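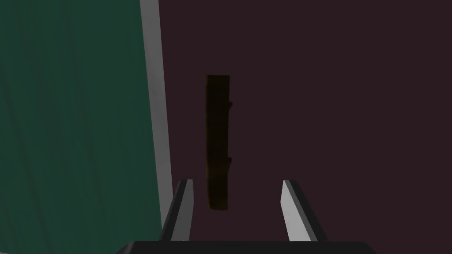 Does Changing the Wallpaper Help a Simulated Gripper? Final Project Report
Team: Bendik Lindqvist, Rangi Pirihi, Margit Eide
Advisor: Halvard Lindholm

1. What we set out to do

Our plan in the proposal was to train a grasping policy in simulation and run it on the department's real arm. The real arm had a waiting list. By March we had moved ourselves down to a smaller question, and Halvard was kind enough to call it a "sharpening of scope."

The smaller question: if you train a policy that sees only through a wrist camera, how much does random recoloring of the walls and floor help when it meets a room with colors it has never seen? The trick is well known and we make no claim to it. We wanted to know if it was worth the trouble at the size of a student project, on one shared workstation, with a policy small enough to train overnight.

2. Setup

The simulator is Pusta, which our lab already used and which had the advantage of being installed. Each episode takes place in a walled space with one target object and a two-finger parallel gripper. The policy gets the wrist image and the finger opening. It puts out a small change in gripper pose and a command to open or close. It gets no depth, no object position and no hints.

Demonstrations came from a scripted expert that knows where everything is and cheats accordingly. We recorded 900 of them. Rangi wrote the expert in an afternoon and then spent two weeks teaching it to stop driving into walls.

We trained two versions of the same network. The first, Grimmont, saw one fixed set of colors. The second, Kyei, saw a new set every episode, picked at random with no concern for taste. Margit asked whether we could limit the range to colors a person might choose for a room. We decided that this would defeat the purpose.

3. Testing

Each policy was tested for 30 episodes in rooms with colors kept out of training. An episode counted as a success if the object was off the floor and still between the fingers after 15 seconds. We had a shorter limit at first and raised it when we saw how much time both policies spent thinking things over. 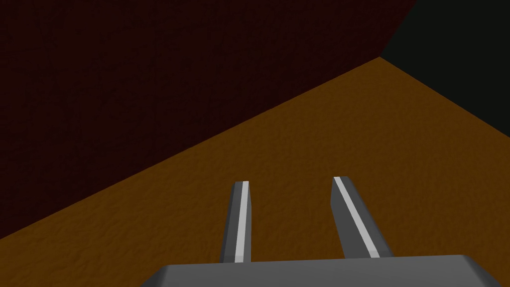 Corners were the hard part of the test. With the wrist camera low and pointed into one, the policy may have nothing in view except two walls and a floor, and it has to go looking. The expert never had to look for anything, so the demonstrations contain almost no searching. Neither policy had any idea how to do it. Grimmont tended to stay put and make tiny corrections, like someone adjusting a picture on a wall. Kyei drifted, and now and then drifted somewhere useful.

4. Results

When the object was in view at the start, Kyei was clearly better in the unseen rooms. Grimmont managed only 2 successes in its whole test, both in rooms that happened to be close to its training colors. In its own familiar room Grimmont was slightly the better of the two, and we report this because Bendik had argued for it from the beginning and has earned the sentence.

When the object started out of view, the two were equally bad. Recoloring teaches the network to ignore the walls. It can't teach it to turn around.

Dark objects against dark walls also gave trouble. Kyei often closed its fingers too early on these, and we suspect it was relying on contrast at the object's edge to judge distance. We did not have time to test this properly.

5. Problems and what we would change

The biggest mistake was the expert. We should have hidden the object from it for part of each episode, so that the demonstrations included some searching. Eilif Boström, who read a draft, pointed this out in the first minute, which was one semester too late.

We also trained each version only once. A second run with a different seed might shrink the gap between them, and we'd treat the result with care until somebody does it. The configuration files and both sets of weights are in the lab folder under Vollville — use the later of the two folders with that name.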